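Print this page
E-mail this page

Sorting and Bench Testing of Small Push-Pull Solenoids
Project report, Osaze Oyewole
Submitted 5 March 2020

1. Background

The Dakholm teaching lab on Brurkasgate keeps a drawer of small solenoids left over from earlier coursework. Most have lost their bags and labels. The Uzor latch project needs a part that can pull a light bolt on command, and before ordering new stock the group wanted to know which parts in the drawer could still be used. My task was to sort them by size and write a short test procedure.

2. Parts

A push-pull solenoid has a coil, a metal frame and a plunger. Current through the coil draws the plunger in. On types with a return spring, the spring moves it back when the current stops. Depending on which end of the moving part is attached to the load, the same device can push or pull.

The drawer held more than one size. Size was judged first by frame length and then by plunger diameter, both taken with calipers. Parts with a bent frame, a stiff plunger or a damaged lead were set aside and not powered.
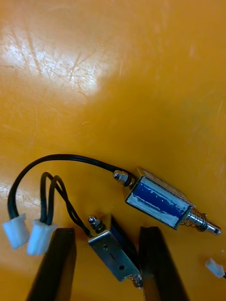 Can the larger and smaller solenoids share one driver board?

The board can serve both if its transistor and supply are rated for the larger coil, and if the two coils have the same voltage rating. Coil resistance should be measured first, and each coil needs a flyback diode across it.

3. Procedure

Each solenoid was clamped lightly by the frame with the plunger free. The plunger was pressed in by hand and released to check for rubbing. Resistance was then read at the connector, so that the contacts and the lead were included in the reading – a loose crimp shows up as a value that drifts when the cable is moved.

Parts that passed were driven from the Rovus bench supply for 100 cycles, 2 seconds on and 11 seconds off. The long off time limits coil heating. The plunger carried no load in this run. A longer run of 2000 cycles is planned for May on the parts chosen for the latch.

4. Notes on handling

Cables were left at their original length. Connectors were pulled apart by the housing and never by the wires. Spring and plunger were kept together at all times, as springs from different sizes are easy to mix up once removed.

5. Remaining work

Pull force against stroke has not been measured. A spring scale and a sliding stop will be enough for this – the latch needs only a short stroke, so the readings can be limited to the last part of the travel. The mounting threads also have to be identified before a bracket is drawn.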